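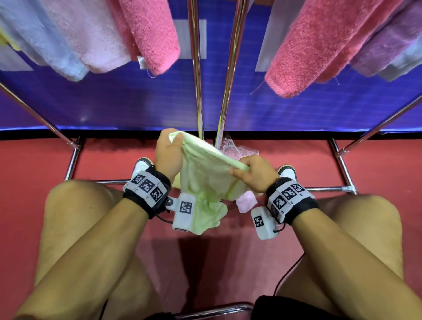
Green terry towel with stitched edge, chrome rack behind.

Arkerdale Residents' Forum > Shared Facilities > Laundry room: proposed change to drying hours

Arkerdale_Office
Posted Oct 4, 2026
Residents are advised that the management office is reviewing the hours during which the drying racks in the Naltard block may be used. Under the present rules, items may be left on a rack for up to 18 hours. It is proposed that this be reduced, and that towels and bedding be moved to the ground floor room. Comments are invited in this thread.

Chu_2935
The office is asked to reconsider. A thick cotton towel does not dry in a short period in an unheated room, particularly in winter. A reduction would oblige residents to hang wet items in their flats, which the tenancy handbook discourages on account of damp.

vaten_stair5
I must respectfully disagree with the previous poster. Racks have been occupied for whole weekends since June. An item that has been spun properly and shaken out before hanging should be dry overnight.

Chu_2935
Spinning is not the difficulty. The faster programme on the older machines has been out of service and was reported to the office in writing.

Northlanding
May I suggest that the limit remain unchanged for towels and be shortened for shirts and other light items? I would also ask that fabric softener be discouraged. It leaves towels less absorbent and marks the drum.

vaten_stair5
Separate limits would be difficult to enforce. I would accept the proposal if the window vents were repaired first.

Arkerdale_Office
The comments above have been noted. The fault on the older machines has been referred to the contractor, and the repair is expected to take around 5 working days. The present limit will apply until further notice.

Northlanding
Thank you. Please confirm whether the vents are included in that work.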